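Trellenwood Oat and Honey Soap Base, 2 lb Block

Item type: melt and pour soap base
Ships from: our Jombridge shop
Page updated 09/06/2020

We've been selling this base to home soap makers for a good long while now, and it is still the one we reach for ourselves when the kitchen is quiet and there are birthdays coming up. It melts down smooth and creamy, it smells faintly of warm oatmeal (lovely on its own if you don't care for added scent), and it sets up firm enough to slice with an ordinary kitchen knife. If you have never made soap before, please don't be nervous! There is no lye to handle, and if a bar comes out lopsided you can chop it up, melt it again and have another go.

Each block is scored on top so you can snap off as much as you need and wrap the rest. Do wrap it snugly, though. The glycerin in the base pulls moisture out of the air, and a block left open on the counter in a damp summer will get little beads all over it. They wipe right off and do no harm, but they aren't pretty on a gift.

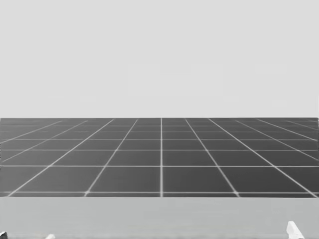 Can I melt it in the microwave?
Short bursts work very well. Cut the base into small cubes, put them in a heatproof jug, and heat on medium, stirring gently between bursts, until the last few lumps disappear. Don't let it boil, or it turns rubbery and the oats go a bit brown.

For molds, we like the Drostik silicone loaf, which we sell separately. One full block fills it nearly to the top, and the finished loaf pops out without any tugging. The Bawa round molds are sweet too, especially for guest soaps, but give them a light spritz of rubbing alcohol after pouring so you don't end up with bubbles along the rim.

Color is entirely up to you. A pinch of mica stirred into a spoonful of melted base first will spread much more evenly than mica dumped straight into the jug (we have all done it, and we have all had the speckles to show for it).

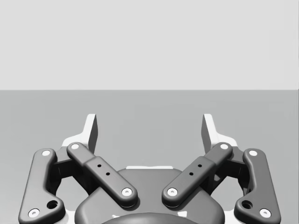
If you're adding fragrance, wait until the base has cooled a little and is just starting to thicken at the edges, and go lightly, as the oat scent comes through nicely underneath. Stir slowly and pour in one steady go. Then leave it alone overnight! I know it's tempting to peek.

Size: 2 lb block
Price: $19 per block
Free shipping: on orders over $100
Storage: wrapped, in a cool cupboard
Contains: oats, honey, goat milk. Not suitable for vegans.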